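Stop Testing Your Generator on a Sunny Morning

I run the building side of a mid-size medical office in Prungate, and I have an opinion that gets me some looks at the regional facilities meetup. I think the monthly generator test, the way most of us do it, is close to useless. I've done it that way for years, so I'm allowed to say it.

You know the drill. Ten in the morning, nice weather, coffee in hand. You press the button, the engine fires up, you let it run with no load or hardly any, you write down the oil pressure and the coolant temperature, and you shut it off. Check the box. See you next month.

What did you learn? You learned the starter battery is good and the engine will turn over when it's already warm and happy (most standby sets have a block heater, so of course it starts). You didn't learn whether the transfer switch will throw. You didn't learn whether the thing can carry the building for six hours. And you learned nothing at all about the cooling when the radiator is half blocked with cottonwood fluff, which ours was, and I'll get to that.

Diesels don't like running light, either. Run one with nothing to do and it never gets properly hot, so unburned fuel and soot collect in the exhaust. People call it wet stacking, and if you've ever seen black goo dripping out of an exhaust joint you know why it has a name. So a lazy test can leave you with an engine in slightly worse shape than if you'd run it properly. I find that a little maddening!

My conversion came one September. We have a 330 kilowatt set out back, bought secondhand from a warehouse in Skitmont that was closing, and it had passed every monthly test since it arrived. Then a contractor cut a line down the road and we lost power in the middle of the afternoon. The generator started beautifully. The lights came back, I felt very smug, and 123 minutes later it shut down on high coolant temperature. That was the fluff. Two hours is a lot longer than a test run, and our real load is a lot bigger than nothing.

We got the vaccine fridges moved in time, with coolers and a lot of running up and down stairs. The practice manager, Nabila Chong, asked me a very fair question the next day: "Didn't you test that?" I said yes, and I showed her the log with all its tidy initials, and it was about the least convincing thing I've ever handed anybody.

So now we do it differently. Every month, we test through the transfer switch, with the building on it. The whole building, while people are in it. Yes, the lights blink. Yes, somebody's desktop goes down because they plugged the wrong thing into the wrong outlet, and they come and tell me about it. Good! I'd much rather hear about that outlet from an annoyed billing clerk than find it during a storm. Once a year we rent a load bank and run the set hard for four hours, and I stand out there in my earmuffs the whole time, watching the gauges.

I've heard the arguments against. The big one is that a live test might cause an outage, and I won't pretend it can't. Transfer switches do stick. But if yours is going to stick, wouldn't you like it to happen while you've got utility power sitting right there to go back to and an electrician already on site? The other one is money. Our load bank day came to $874 last time, with delivery, and I had to fight for it. I won by pointing at what was in the fridges.

There's a third argument, which people don't say out loud, and it's that a test that always passes is pleasant. I get it. I liked my tidy log. When a remote monitoring salesman came through from Plusier last spring with a dashboard full of green dots, I liked that too, and I may even buy it one day. It'll tell me the battery voltage from my couch. It won't put the elevator on the generator and see what happens. 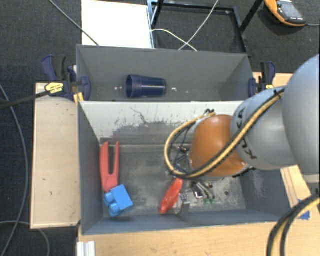
Does a small site with one modest generator need to bother with a full load test?

Small sites need it more, if you ask me, as they've got no second machine to fall back on. Ask your service company what load your set normally sees in a monthly test, and if it's well under a third of the rating, book a load bank once a year.

I'd add the fuel to that list, too. Ours sits in the tank for ages between real outages, and a half-hour run barely touches it. The long annual run pulls enough through the filters to show you what's down at the bottom. The first year we did it, we changed filters twice, and the second one came out looking like chocolate pudding. We had the tank cleaned after that and I now pull a sample every spring.

A friend who looks after the cold store at Pattinasarany thinks I've gone too far with all this. He does his ten minutes a month, no load, and his set has never let him down. It's also never been asked to do anything. I've offered to bring the doughnuts if he'll throw the switch for real one afternoon, and so far he's been busy — but the offer stands, and I'll even bring the jelly ones.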